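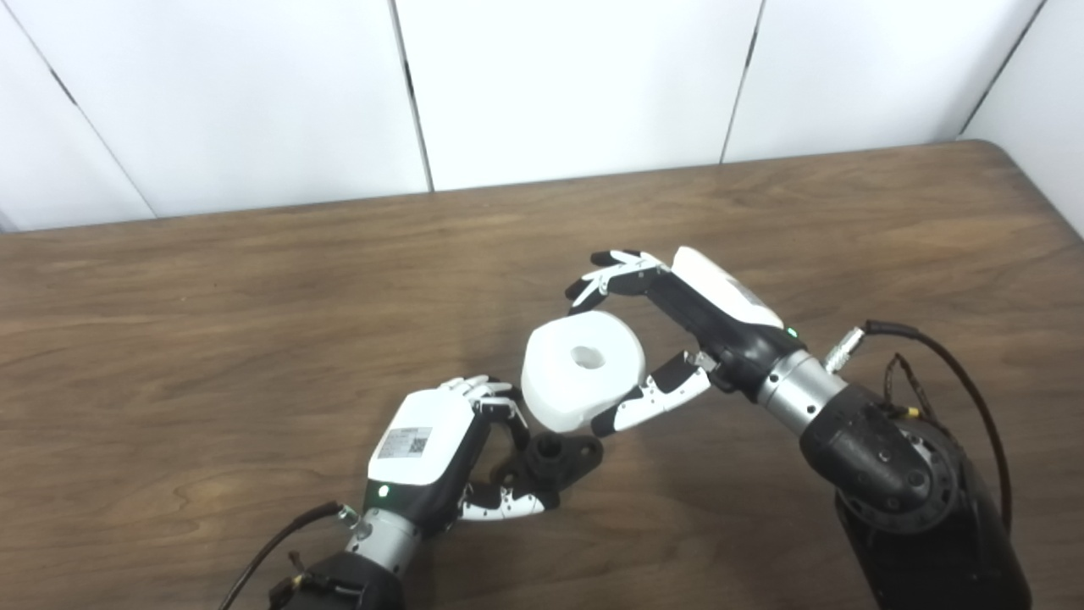

The Skusidness test setup during a two-part assembly trial, with a white ring held in the right hand and a flanged black part under the left.

Grakus reports results from Skusidness, a method for two-handed assembly

Grakus today published results from Skusidness, a control method that lets a pair of multi-fingered robotic hands put together small parts on an open tabletop. In a series of 200 trials, the system completed 162 assemblies without human help. The parts were not clamped, and their starting positions were changed before each trial.

The work deals with a common problem in small-batch production. A part that has to be fitted to another part is usually held in a fixture made for that purpose. When the product changes, the fixture has to be replaced, and the time needed to design and make it can exceed the time spent on the production run. Skusidness gives the holding job to one of the two hands.

The method divides control between a holding hand and a moving hand. The holding hand keeps the base part in place and reports small shifts in finger position as the parts touch. The moving hand uses those reports to correct its angle and its path. Both hands run from a single model, which was trained on recordings of people guiding the hands through the task. No drawings or 3D models of the parts were supplied.

"Most of the useful information is in the hand that stays still," said Veikko Lappalainen, who leads the research at Grakus. "If the base part tips by a small amount, the holding fingers register it before the camera does. Earlier versions of our controller treated that signal as noise and filtered it out."

Of the 38 trials that failed, most ended when the base part turned under the holding fingers during first contact. The remainder were stopped by a time limit. The team also ran the same task with the reports from the holding hand switched off. Under that condition the moving hand tended to press harder and correct later, and the number of completed assemblies fell.

The trials covered 7 part pairs, 2 of which were left out of training. Results on those 2 pairs were lower than on the others but followed the same pattern of errors, according to Onni Räsänen, who ran the tests.

"A new pair still needs a person to set the grip for the base part," Räsänen said. "That step is done by hand at present and it is the next thing we want to remove."

Grakus will continue the work with Pesonen, which is supplying further part sets – including threaded and snap-fit types – for a second round of trials starting in November. The trial records and a written account of the method are available to research groups on request.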